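Notebook index | Previous entry | Next entry | Bench log | Search

2026-02-27

Fan noise and dust loading, desktop cases

Continuing from the June readings. Aim is still to find out how much of the extra noise in the older desktops comes from dust on the heatsink fins and how much from worn fan bearings. The Molton office has complained again about the machines under the desks on the north side, and Lucía Vidal wants an answer before anyone orders replacement fans.

Method as before. Case on the bench, side panel on, sound meter on the small tripod level with the front panel. Ten minutes idle, ten minutes on the load script, then shut down, clean, repeat. Room ventilation off for all readings. I forgot this for the first run and discarded it.

Unit 234 first. Idle reading steady. Under load the processor fan climbed to 2116 rpm and stayed there until the script ended. In June the same unit never reached that speed on the same script, so it is working harder for the same heat. Room temperature was a degree lower today, which makes the comparison worse for the fan, if anything.

Opened it up. Felt-like layer of dust between fan and fins, thick enough to lift off in one piece with tweezers. Very little on the rear fan. Front intake mesh nearly blocked along the lower edge, clear at the top. Consistent with a machine standing on carpet.

Cleaned with the soft brush and low-pressure air, fan blades held still with a wooden stick. Did not remove the heatsink. The paste is old but I do not want to change two things at once. If the temperatures are still high after cleaning, paste comes next, as a separate run.
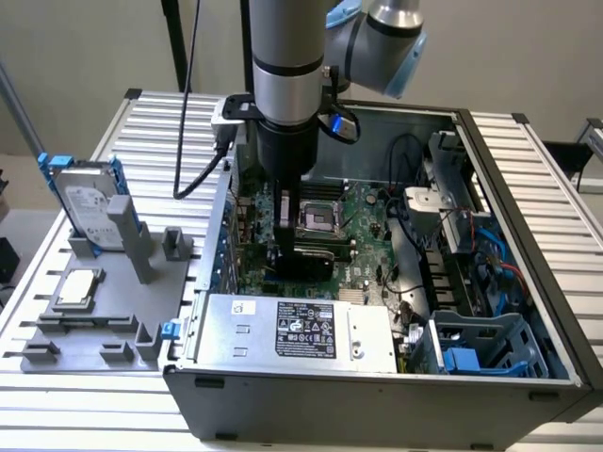 Desktop case open on the slatted bench, side down.

After cleaning: idle noise unchanged to the ear and on the meter. Load noise clearly down, and the fan settled well short of its earlier speed. The low hum is still present, though, and is easier to pick out now that the air noise has gone. It follows the speed of the rear fan and stops when that fan is unplugged. Tried turning the fan through 90 degrees on its mounts. Hum unchanged. Tried it hanging free on its lead, hum much weaker but a faint tick remains. So part bearing, part case panel picking up the vibration.

Swapped in rubber mounts from the Fendby kit. Two of the four tore while being pulled through, as they did last time. Cut the tails longer next time and use a drop of soapy water. With the two good ones placed diagonally and screws in the other corners, the hum drops a little. Not a fair test. Need a full set.

Checked the meter against the calibrator at the end of the session. Drift within the usual limits, no correction applied.

Notes on the Metwally method: their sheet says to measure at one metre from the front at seated ear height. We measure closer because the workshop is too loud at one metre, which means our figures cannot be set against theirs. Differences before and after should still hold. Put this in the write-up, as it was asked about last time.

Provisional view, one unit only:
– dust accounts for most of the rise under load
– idle hum is the rear fan and its mounting, cleaning does nothing for it
– replacing the processor fans would be a waste of money until the fins have been cleaned

To do:
– order rubber mounts, the softer grade if Flistberg still stocks it
– repeat on 2 more units from the same office, ideally one kept on a desk
– new paste on 234, then the same load run
– ask Lucía whether the cleaning round can include the intake mesh; it takes a minute with a vacuum and needs no tools
– label the load script stick, it was in the wrong drawer again

Raw readings are in the shared folder under the unit number. The discarded run is in there too, marked as such. Side panel of 234 is back on, but with only the top screw in. The other one is in the dish by the meter.

Recent entries
Fan curves, first attempt
Calibrator check and meter drift
Rubber mounts: torn tails
Load script, settings and run times
Noise readings, June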